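Apprenticeship Pay Should Follow the Work

November 14, 2025

The region's employers have spent much of this year discussing a shortage of skilled workers. Far less attention has been given to what a first-year apprentice takes home at the end of the month. The Heris Institute believes that the second question goes a long way toward answering the first.

Under the present framework, an apprentice's wage rises only on the anniversary of the contract. A trainee who masters the required tasks in March may wait until late fall to see any change in pay. In the Heris survey of former apprentices, 35 percent of those who left before completing their training named wages as the main reason. Many moved to warehouse or delivery jobs that paid more from the first week and asked for no evening classes. 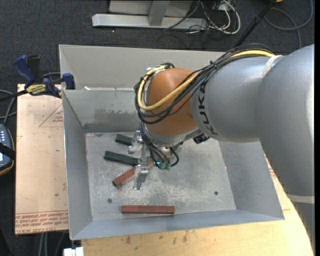
Two employers in the district have tried another approach. Sarkero and Katayama now raise pay each time an apprentice passes a practical assessment, whatever the date. Both firms report higher costs in the first year of a contract. Both have also chosen to keep the arrangement for their next intake, and 73 apprentices are currently covered by it.

The usual objection is that smaller shops cannot afford the same terms. This concern deserves a serious reply. A shop with three employees has little room in its budget, and an unplanned raise in the middle of a slow season can do real harm. For that reason, the Institute recommends that the Fultusora training fund cover the difference for small firms during the first 2 years of each contract. The fund already pays for classroom hours and would need only a modest change in its rules.

Assessments must also be offered more often. A wage tied to a test is of little use if the test is held once a year in a distant town. Local colleges have the rooms and the instructors, and should be asked to publish a regular schedule before the next training year begins.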